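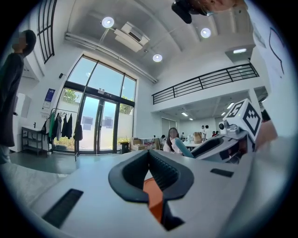
The slow return of the village bakery

Home Features Food Places Archive
Search this site Go
14 shares 3 comments

Preketstead went without a bakery for 11 years. The last one shut when its owners retired, and the shop became an estate agent's office, then a place selling mobile phone covers, then nothing. People bought their bread at the supermarket on the Waravley road or drove into Waravley itself, where there was a stall on market days.

In March a new bakery opened in the same building. It is called Enia and it sells bread four days a week, from seven in the morning until the shelves are bare. On most days that is before noon.

Small bakeries closed in large numbers as supermarkets began baking on site, and the ones that survived often did so by selling sandwiches and coffee. Enia sells neither. It makes a white tin loaf, a brown tin loaf, a long-fermented sourdough, a seeded rye and, at the end of the week, a tray of buns. The list has hardly changed in its first months.

The building helped. The old brick oven had been boarded over but never taken out, and it needed a new door and a relined floor before it could be lit. It holds its heat well once it is up to temperature, though it takes most of a night to get there. The sourdough goes in first, when the oven is hottest, followed by the tin loaves. The buns go in last, on falling heat.

Flour comes from Sabbagh, a mill 15 miles away that grinds wheat from farms in the same valley. It costs more than flour from a national supplier, and it behaves differently from one delivery to the next. Wheat from a wet field takes up less water in the dough. The bakers mix a small test batch whenever a new load arrives and alter the recipe from there. Regular customers sometimes notice that the brown loaf is a little darker or closer in the crumb than it was the week before.

A large sourdough is the dearest thing in the shop and the white tin loaf is the cheapest. The gap between them is wide, and it is deliberate. The tin loaf is priced so that someone who would otherwise buy a wrapped loaf might think about it, and the sourdough makes up the difference. The two sell in nearly equal numbers.

Preketstead has a population of 2768, which is small for a shop that sells only one kind of thing. The bakery depends on a few steady orders as well as on the counter. Two pubs take rolls, the primary school takes brown loaves for its kitchen, and a farm shop outside Waravley has a delivery every morning the oven is lit. Together these account for about 20 per cent of what is baked. The rest goes over the counter to people who mostly arrive on foot.

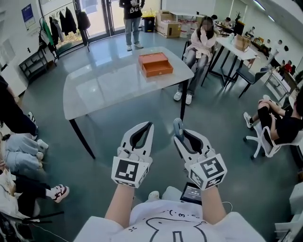 How should a sourdough loaf be kept at home?

Stand it cut side down on a board for the first day, then move it to a bread bin or wrap it in a clean cloth. Keep it out of the fridge, where bread goes stale faster. A loaf that won't be eaten within four days is best sliced and frozen while it is still fresh.

Stale bread has its uses too. The bakery dries unsold ends in the cooling oven and sells them as crumbs in paper bags. There are not many bags, as there is not much left over. Brown crumbs are good on a fish pie, and the rye ones can be fried in butter and scattered over cabbage.

The hours are the hardest part of the trade and they put off many people who might otherwise take it up. Dough for the sourdough is mixed the afternoon before and left to rise slowly in a cold room. Shaping starts at two in the morning. By the time the shop opens the bakers have done most of a working day, and they still have the deliveries to load and the floor to scrub.

A second, smaller oven is planned for the back room so that rolls can be baked without waiting for the brick one. The wiring has to be replaced first. Until that is done, anyone wanting rolls for a party is asked to order two days ahead, and to collect them before ten.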